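Olby Everyday Bath Towel

Home / Bath / Towels / Olby

Item 227
Sold singly or in a pack of 6
In stock, ships from the Plidlow warehouse

The Olby is a mid-weight cotton bath towel made for households that wash their towels a lot. It has a short looped pile on both sides, a flat woven band near each end, and a double-stitched hem. There is no decorative border and no fringe. The hanging loop is sewn into the long side, so the towel hangs wide and dries faster on a single hook.

We have sold this towel under the same item number since the shop opened. The only change in that time was to the hem thread, which is now polyester. The old cotton thread wore out before the rest of the towel did.

Details

Material: 100% cotton, polyester hem thread
Width: 27 inches
Length: 54 inches
Finish: looped both sides, no softener applied at the mill
Colors: white, oat, slate blue, navy, moss
Made for: home use, guest rooms, gym bags

Colors are dyed in batches. If you need several towels to match exactly, order them together and write "same batch" in the order notes. We can't match a batch from an earlier order.
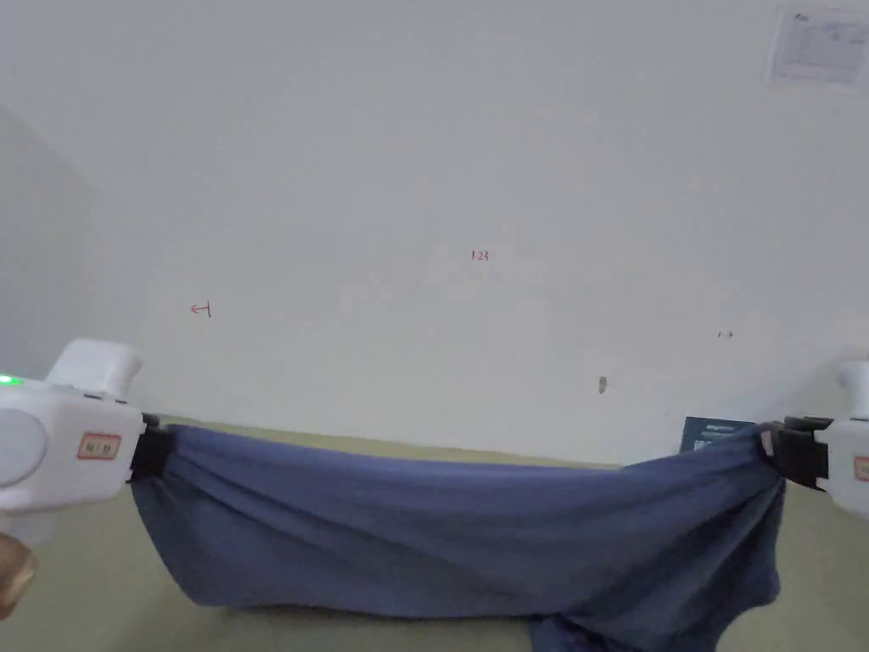
Before first use

Wash new towels once before you use them. A new towel has loose fibers left over from weaving, and it will not take up water well until they are gone. Use warm water and half your usual amount of detergent. Wash navy, moss and slate blue separately for the first two loads. Some color in the rinse water is normal.

Regular care

Machine wash warm with similar colors. Tumble dry on low or medium, or hang to dry and shake the towel out while it is still damp. Do not use fabric softener or dryer sheets. They coat the loops and the towel stops absorbing. If this has already happened, run a hot wash with one cup of white vinegar and no detergent, then a second wash with plain water.

White towels may be bleached with oxygen bleach. Chlorine bleach weakens the cotton and will leave pale spots on every other color. Benzoyl peroxide, found in many acne creams, does the same.

If a loop gets pulled, cut it level with scissors. It will not run.

Which towel to choose

The Olby is the middle weight of our three bath towels. The Urrego is thinner, with a waffle weave, and suits small bathrooms or travel. The Emedau is the heaviest, and needs a longer time in the dryer. Customers moving from a department store towel usually find the Olby closest to what they had.

Matching hand towels and washcloths are listed separately. There is no Olby bath sheet at this time.

Shipping and returns

Orders placed before noon go out the same day, except on Sunday. Unwashed towels can be returned within 98 days with the packing slip. Washed towels can be returned only for a fault in the weave or the hem. Send a photo of the fault first and we will email a label.

Hotels, salons and rental owners can order up to 1000 towels per color at the trade price. Larger orders are made to order and take longer. The next mill run is in February.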